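Home | About | Facilities | Projects | Gallery | Contact

Kitchen Cell: Setup and Care

Posted in May by the Mernullow Laboratory Office

The kitchen cell at Mernullow is one of the shared stations on the ground floor and is open to all registered groups. It consists of a white table, a tabletop arm with a black gripper, and a set of household items and toy foods that the arm is asked to handle. The cell has completed over 600 supervised runs under the Jeron program, and its maintenance record now stands at 45 entries.

The gallery covers the cell as it is kept in service. It is intended for incoming groups, who should read it together with the station handbook before requesting time. Bookings are made through the laboratory office and close at noon on Friday for the following week.

Wrist view and gripper

Each session opens with a check of the gripper and of the small camera mounted near it. Operators confirm that the fingers appear in the live view and that the bolt heads on the gripper body can be made out. A finger that has shifted in its mount will show up here before it shows up in the run data. Approaches to handles are made at reduced speed. Contact marks on either the finger or the handle are entered in the record under the session number.

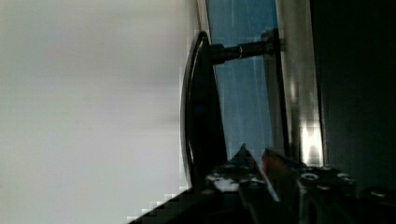

Table and props

The prop set is listed in the station handbook as Zinley Set 301. Props are returned to the table before each session, and worn toy foods are replaced with the same type so that results remain comparable from one group to the next. Cleaning is done with a damp cloth only. Solvents have dulled the surface of earlier props and are no longer permitted in the room.

Cables are the most frequent subject of entries in the maintenance record. Operators move the arm slowly through its full reach at the start of the day and watch for any point at which a cable pulls tight or catches on a prop. The indicator light on the joint housing is checked at the same time, and its color is noted on the session sheet.

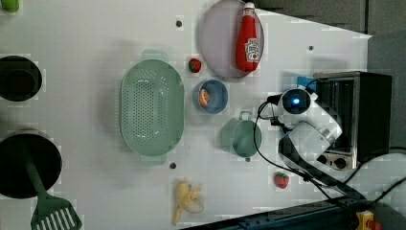

The arm at the table, with its indicator light showing blue. The colander, the mug and the partly peeled toy banana are among the props set out.

Reach and clearance

The reach check is repeated whenever an item is added to the table or the arm has been serviced. The Mikuš procedure, adopted for all tabletop stations in the building, calls for the gripper to be brought toward several props in turn — including those closest to the table edge — with one operator at the stop control throughout. Large items are brought in last. Their handles count as part of their footprint when clearances are measured.

Chairs are to be kept back from the table while the arm is powered. Faults should be reported to the laboratory office on extension 381, and the cell should be left switched off until a member of staff has signed the sheet. 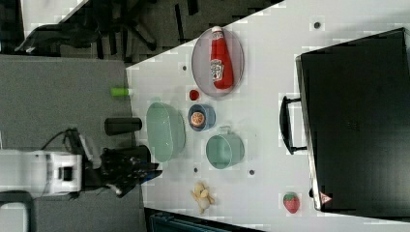

Gripper extended toward the green bowl, partly over the table edge. The large black case is at the right, with its handle resting on the tabletop.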